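Does Everything Get Stale?
by Soudabeh Bagheri 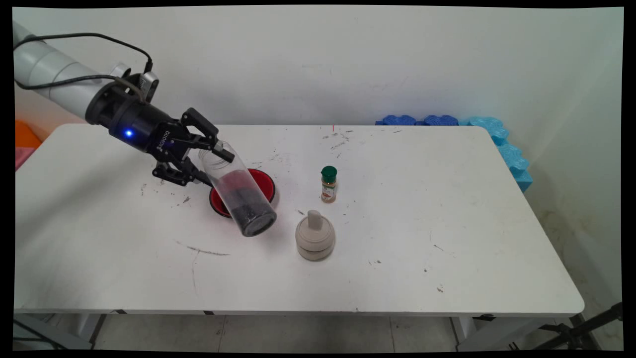

Dark grains in a clear container.

Grown-ups say it all the time. "Don't eat that, it's old." But how old is too old? And who says so? Let's be a bit suspicious and check.

Start with pepper. Peppercorns are dried berries, and dried food has very little water in it. The tiny living things that spoil food, like mold and bacteria, need water to grow. So a dry peppercorn can sit in a cupboard for years without rotting. It does lose its smell, bit by bit. That is what "stale" means for a spice. It has gone boring.

Now bread. Most people will tell you that bread goes stale by drying out. I believed it too, until I read about a test where bread was sealed up so tightly that no water could escape. It went hard anyway! The starch inside bread slowly changes shape as it cools and sits, and that makes it firm. Warm the slice up and some of the softness comes back. Dry air makes things worse, but it isn't the whole story.

What about honey? You may have heard that honey never goes bad. Never is a big word. Honey is so sugary that mold can hardly live in it – but leave the lid off in a damp room and it soaks up water from the air. Then yeast can get going and the honey turns sour.

And the date on the packet? "Best by" is usually the maker's guess about taste. It doesn't mean the food turns nasty at midnight.

Try it yourself: put one cracker in a closed jar and one on a plate. Leave them for 7 days. Snap them both and listen. Did the one on the plate bend, or did it crack? If your answer doesn't match what a friend got, ask how damp their kitchen is before you decide who is wrong.

Don't taste anything fuzzy, though. I'm not sceptical about that one.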